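The table is staying

So I finally gave in and bought a new table for the kitchen. The old one came with the apartment and had a wobble that no amount of folded cardboard could fix, and after I lost a full mug of coffee to it in May I started looking for real. I looked for way too long, if I'm being fair. My browser had 26 tabs open at one point and every single one of them was a table.

What I wanted was something pale. Our kitchen faces north and the old top was that dark reddish brown that soaks up every bit of light (and shows every crumb, which is a separate complaint). Viera kept telling me to go for white and be done with it. But I like seeing wood! I eat breakfast there, I pay bills there, I want something to look at while I'm on hold with the insurance people.

I ended up getting it secondhand from a guy named Dalibor, 3 towns over, who was moving and wanted it gone that weekend. Matúš came along to help carry and we got it up five flights with only one argument – at the landing, naturally, where everything gets stuck.
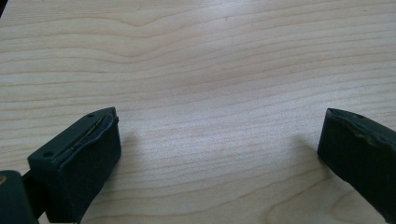 The grain up close. I love the loopy bit toward the lower right.

I've spent a silly amount of time staring at those lines. They run side to side in little waves, wider apart in one place and then packed in tight, and it reminds me of the contour maps my dad used to spread out before a hike. The color is a bit creamier than I was picturing from the ad, with some pinkish tan in it, and I've decided I like that better with our yellow curtains.

Now I have to work out how to look after it. Dalibor said he only ever wiped it with a damp cloth and a drop of dish soap, so that's the plan for now. I've put out cork coasters and announced a coaster rule, which Matúš broke in under an hour. I'm also hunting for a long runner, maybe in a dusty green, and I still need a fourth chair because one of ours has a split seat and I keep giving it to guests by accident. If you have a favorite place for secondhand chairs, leave it in the comments, please!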